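How long do I have to keep paper receipts and bills if I work for myself?

Asked by Roxana Bogdan
11 comments · Share

I started doing bookkeeping and light alterations out of my apartment in July, and before that I was always on somebody else's payroll. I never had to keep anything except my W-2. Now I have two shoe boxes of receipts, bank letters, phone bills and packing slips, and I can't tell which of it matters.

My questions are mostly these. Do I need the paper itself, or is a scan good enough? How many years? And what about the thermal receipts from the gas station and the fabric store, which are already going pale? I have one from Havcombe for 600 dollars (a used serger, my biggest purchase so far) and I can barely read the date on it.

I did look this up before posting. One site said three years, one said seven, and a relative told me to keep everything forever. I don't have room for forever. My place has one closet.

I'm in the US and file as a sole proprietor, no employees, if that changes anything.

Brendan Ó Ceallaigh
24 people found this helpful · Share

Three years is the usual answer for a federal return, counted from the date you filed. If you filed early, count from the due date instead. It goes up to six years if you left out more than a quarter of your income, and to seven if you claimed a loss from worthless securities or a bad debt. That last one is where the "seven years" advice comes from. Most people never have that situation but they repeat the number anyway. If you don't file a return at all, there is no limit.

Your state may want more. Some go to four years, so check the state tax department's site before you throw anything out.

The serger is a separate matter. It's equipment, so keep the proof of purchase for as long as you own the machine, and then three more years after the return for the year you sell or scrap it. The same goes for a computer, a cutting table, or anything else you depreciate or write off as equipment.

On scans: the IRS accepts them as long as they're legible and complete and you can find them when asked. Scan both sides if anything is printed or written on the back. Name the files by date and seller. I use year-month-day, then the store, then the amount, and they sort themselves. Keep a second copy somewhere other than the same computer.

Thermal paper should be scanned the week you get it. Heat fades it, and so does sunlight, and some plastic sleeves do too. For the ones that are already pale, scan in grayscale and turn the contrast up before you save. Then write the date, amount and purpose in pen on a plain sheet and staple the receipt to it. For the 600 dollar one I'd also print the matching line from your card or bank statement and keep the two together. You can ask the store for a duplicate too. A lot of them can look it up by card number.

Single sheets are easier to deal with than a folded stack, so take out the staples and flatten everything before you start. It's slow. Give it an evening per shoe box.

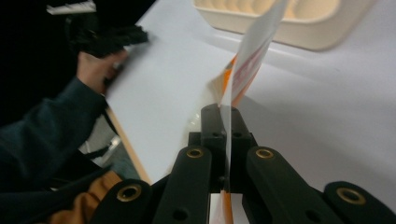 Phone bills you can cut down a lot. If you deduct part of your phone, you need the bills for those years, but you can download them as PDFs from the carrier and recycle the paper. Check how far back the carrier goes first. Mine only shows 18 months.

Man-sik Choo
Just keep them all in a box with the year on it. One box a year, when the box is old enough shred it. I have done it this way a long time and never needed a scanner. Thermal ones I photocopy at the library.

3 people found this helpful · Share

Sang-wook Tak
6 people found this helpful · Share

Agree with most of the first answer. Two things to add.

Packing slips are not proof that you paid. They show what was shipped. Keep them only if the invoice doesn't list the items, otherwise they can go.

Also, a bank statement by itself is weak. It shows you spent money at a store but not what you bought. If you bought thread and groceries on the same card the same day, the statement doesn't help you separate them. That's why the itemized receipt matters, even for small amounts. Getting a separate card for the business will save you a lot of sorting next year.

For shredding, anything with an account number or your Social Security number gets shredded. The rest can go in the recycling, except thermal paper, which many towns don't want in there.

Comments (2)

Roxana Bogdan: Thank you, this helps. Havcombe found the sale and emailed me a copy. I've started on the first box.

Rainer Mühlbauer: Don't throw out the filed returns themselves. Those I would keep for good, they don't take up much space.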